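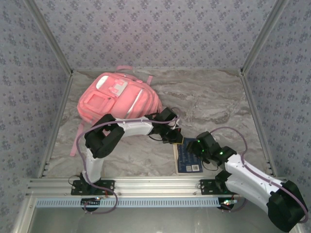
3/15/20

Slept until nine. Rain in the morning, then gray. Made oatmeal and ate it standing up.

Today was for the school bags. I have been putting it off since December, when the zipper went on the old one and Lena started carrying her things in a tote. The pink backpack is hers now. She picked it over the green one from Wouters, mostly for the color, and I like that it has a reflective stripe for the walk home. It needs her name in it. I wrote it on a piece of tape inside the main pocket and will sew in a proper label when I find the box.

The blue booklet goes in the bag too. I want it to have its own place so I don't have to hunt for it on a weekday. I tried it in the front pocket first but I think the main part is better, flat against the back, where it won't bend. Pencils and the ruler can go in front.

Went through the old bag after lunch. Three library slips, a glove, a lot of crumbs, and 20 cents. Washed it in the sink and hung it over the tub. The zipper might be worth fixing. Sizwe Chauke said he would look at it if I bring it by, but he is in Loterley until the end of the week, so it can wait.

Wiped down the hall shelf and threw out the dried-up markers. Lena wanted to keep the caps. I let her keep two.

Called Mom at four. Her knee is the same. She asked whether the school is staying open and I said I hadn't heard. If it closes, the bag will be packed anyway.

Soup for supper, the lentil one. Used the last of the carrots. Need bread, carrots, dish soap, needles.

Bed by ten.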